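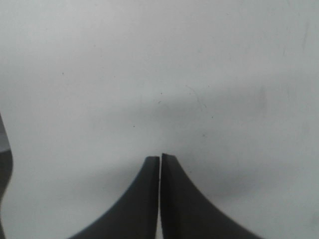
Bethel Woldegiorgis wrote to me after my last post that a gripper which does not close all the way is almost never a gripper problem, and that I should look at the zero before I order any parts. I had already ordered the parts. They are still in the bag, so I owe her this longer answer.

For those who did not read the earlier post: the small arm in my workshop sorts spacers for Mikkelsen, who rents the other half of the building. It is not a difficult job. The arm goes down, takes a spacer from the tray, and puts it in the correct box. The controller is a Kuvo, second hand, and the two fingers I printed myself after a drawing from Skakel. It worked without trouble all autumn.

In January it began to drop things. At first only the thinnest spacers, and only late in the shift. The arm lifted, the controller reported "part held", and the spacer was still in the tray. Then it went on to the box, opened over it very politely, and let go of nothing. The log was full of successful picks. When I compared the log with the boxes one evening, I was missing 197 spacers that the machine was sure it had delivered.

My first idea was worn fingers. I cleaned them, I looked at them with a lamp, and I could not find anything I would call wear. When I tell the gripper to close completely, a narrow gap stays between the fingers, a little wider at the tips than lower down. I had seen this gap many times and never thought about it. I believed it was made like that.

My second idea was the motor, and this cost me one whole weekend. I took it out, I measured the current, I put it back. Nothing was wrong with it, but I did lose a screw under the bench.

Then came the message from Bethel, and I did what she said. The Kuvo does not measure the fingers. It counts motor steps from a zero position, and it finds this zero when you start it, by closing until the motor feels resistance. The full travel in my setup is 3,000 steps. So if something gives resistance too early during the start, the zero is wrong for the whole day, and the controller does not know it. It thinks the fingers are touching while they are still apart. A thick spacer is held anyway. A thin one is not.

What gave the resistance was the cable. I had fixed it with a new tie before Christmas, a bit too short, and in the start position it pulled on the finger carriage just before the end. In other positions of the arm it was free, and this is why I found nothing on the bench.

The "part held" message was a separate mistake, and it was mine. I had written the check so that any stop before zero meant that there was a part between the fingers. With a wrong zero and a tight cable, the gripper stopped early with empty fingers and the check was happy. I am a little ashamed of this one, because it is the kind of check I would criticize if another person wrote it.

There is also a safety side, and I want to write it down. On the second evening of testing I put my hand in to feel the gap, with the arm paused but not switched off. The pause on my machine ends by itself after a timeout. I had set this timeout myself and forgotten it. The arm moved, slowly, and pushed my wrist against the side of the tray. I had only a red mark, but it was stupid. Birthe Ingvarsson heard about it at lunch and after that she hung the key for the main switch on a red string, and she asks me to show her the key before I touch anything. I find it a good rule.

The changes so far: the cable has a longer loop and the timeout is gone. The zero is now taken 2 times in different arm positions, and if the results do not agree the machine refuses to start. For the held check I use the current together with the position, and after each lift it looks at the tray again.

I ran 2,000 picks with the thinnest spacers after this, over several evenings, and compared the log with the boxes by hand. They agreed. I do not say that it is solved, only that they agreed.

The new motor is still unopened. If the shop in Ponau takes it back I will spend the money on a proper cable chain – and if they do not, then I have a spare motor. The screw I have not found.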